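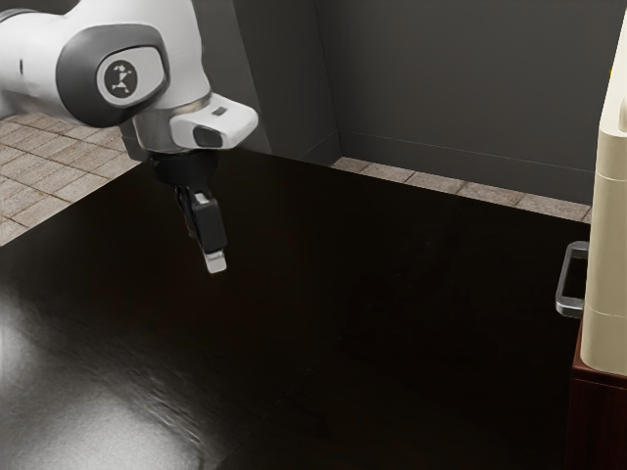 ## Week 3: Antennas, coax and why your signal dies in the cable

Hi all, me again. Kulap Wongsuwan covered cell bands for you last time, so I'm picking up at the hardware. Bring your calculators and the path sheet from the Carkbridge survey.

### Decibels first, sorry

I know, I know. But you can't read a booster spec sheet without them, so let's get comfortable. Two rules will carry you through most of this course:

- adding 3 dB doubles the power (close enough for us)
- adding 10 dB multiplies the power by ten

Going down works the same way. Lose 3 dB and half your power is gone. So if a cable run costs you 6 dB, you halve it and halve it again, and a quarter of what you started with reaches the far end. People are always shocked by that one – I was too, the first time I worked it out on a job I'd already finished!

Phones report signal in dBm, which are negative numbers when you're talking about received power. Closer to zero is stronger. A reading of -85 dBm beats -105 dBm by 20 dB, so that's a hundred times the power. Please write that in the margin, it comes up on every quiz I've ever written.

### Omni or directional?

An omni antenna listens all the way around the horizon. A directional one (Yagi, panel, log periodic) squeezes its gain into one direction and mostly ignores the rest. For anything that moves, like a truck or a boat, go omni. For a house or barn with one decent tower, I'd reach for a directional almost every time.

The catch is aiming. Turn the antenna a little, wait for the reading to settle, write it down, turn again. Phones are slow to update and if you swing the thing around like a garden hose you'll end up pointing at nothing in particular.

### The Draltley farmhouse

We'll use this one all through the unit. The house sits in a dip, the nearest tower is 1,676 meters off, and the roof is 58 feet of cable away from the closet where the owner wanted the amplifier. Boonmee Rattanakul did the original install with thin coax left over from another job, and he's happy for me to pick on him about it.

Thin coax loses far more per foot than the thick stuff, and the loss climbs with frequency. So the low band came through fine and the higher band was miserable. He moved the amplifier up to the attic, shortened the run and swapped the cable, and the upstairs bedrooms got their video calls back.

### Oscillation

If the inside antenna can hear the outside one, the booster amplifies its own output and howls, same as a microphone too near a speaker. Most units turn their gain down or shut off when this happens. Fixes, in the order I'd try them:

1. Move the antennas farther apart, vertically if you can.
2. Point the outside antenna away from the inside one.
3. Put something metal between them (a roof does nicely).
4. Turn the gain down by hand.

### For next class

Read the Vosalel handout on connectors, pages on N-type and SMA only. Then work out the total loss for the Draltley run with both cable types, using the table on your path sheet. Show the steps, please – I can't give partial credit for a lonely number.

Office hours are at 4 p.m. in room 603, and the Jaidee meters have to be back on the shelf before you leave.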